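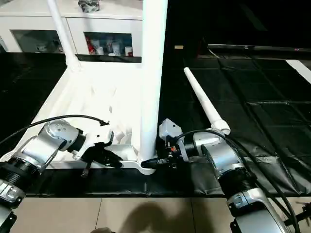 The white plastic base and upright pole of a plastic stand, on black floor matting.

Ason opens spare parts service for Zesis stands

Irnberg, May 28, 2023 – Ason, the maker of household stands and racks, will sell single parts for its Zesis stand from its Irnberg warehouse. Until now, customers who cracked a base or lost a fitting had to buy a complete new stand.

The parts list has 26 entries, including the base, the upright pole, the side rods, and the caps and screws. All can be ordered by post or over the counter. Orders placed before noon leave the warehouse within three working days.

Ason tried the service in April with almost 300 customers who had written in about damaged stands. The base was the part most often asked for, followed by the side rods.

"People told us they had a perfectly good pole and a broken base, and they did not want to throw the lot away," said Macarena Mansilla, head of customer service at Ason. "They can now buy the bit they need and fit it at home."

A printed fitting sheet comes with each part. Customers should have the model number to hand when they order.

Delivery is free on orders over 50 euros. The older Sengar stand uses a different pole and is not covered, although Ason still holds a small stock of Sengar caps, which can be bought at the counter.

Press contact: Ason customer service, Irnberg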